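Soft Things, Hard Shelves: a quick talk with Signe Strömberg

She has 37 minutes before the next pickup, she says, so we do this standing up. Signe Strömberg sorts and resells soft toys out of a back room on Jarent Street, under the name Zivier. September is her worst month. Everybody clears out the kids' rooms once school starts.

"Bags and bags. People leave them by the door at 7 in the morning. I come in and have to climb over."

The room is smaller than I expected. Shelving on two sides, a long table, a sink, one window that sticks. Smells like laundry soap. Tea for me, nothing for her.

How did it start? With a cousin's attic, apparently, and a phone call. She had been doing the books for a furniture place, Magnusson, and was bored stiff. "I took home one box of bears to wash. Then I took the other boxes." She left Magnusson in the spring. That was 14 years ago and she still has the first bear, not for sale, don't ask.

I ask what sells. Food, she says right away. Plush food. Buns, dumplings, cakes, anything with a face or without.

"Bears are slow. A bear has to be YOUR bear. But a fat white bun, anybody wants that. Grown men buy them. They put them on the couch."

She is particular about the pale ones. Anything white or cream gets its own basket and its own wash, cold, in a pillowcase with the end tied. Frills get combed out by hand after with a old toothbrush. Stitching she checks last, running a thumbnail along it, and if a thread lifts it goes to the mending pile.

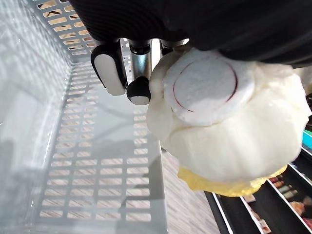
Puffy and off-white, with a ruffled yellow base and a ring of dark red stitching. Gray plastic basket beside it.

The baskets are a sore point. She used to use cardboard, which went soft at the bottom, then wire, which snagged. Plastic now. "Ugly but I can hose it." She won't fill one past the rim. Squashed stuffing stays squashed, she says, and then demonstrates on a rabbit, who has seen better days.

And the shelves? Those came from Nonotov, a shop that was closing down the block. Metal, heavy, too deep really. Things get lost at the back. Last winter she found a whole family of felt mice there, tagged and priced and forgotten.

Does she keep count of what goes through? "Roughly 2000 a year. I stopped writing it down, it made me tired."

We talk about stuffing for a while, more than I had planned to. Old toys have wood wool or rags, newer ones polyester. Beads in the feet are trouble, they find every hole. She restuffs maybe one toy in a batch and hates doing it, the hand stitching at the end especially, her eyes are not what they were. A neighbor does the tricky seams now, paid in cake.

What would she never take? Anything with a music box. "They go off at night. I'm in here alone, it's dark, and something starts to play." She shakes her head. Also no batteries, no glitter, nothing that has lived with a smoker.

A knock, the pickup is early. Signe is already dragging a bag toward the door with one foot and pointing me at a shelf of small cakes with the other hand. Take one, she says, the pink, it has a crooked cherry and it wont sell anyway.

I took the pink.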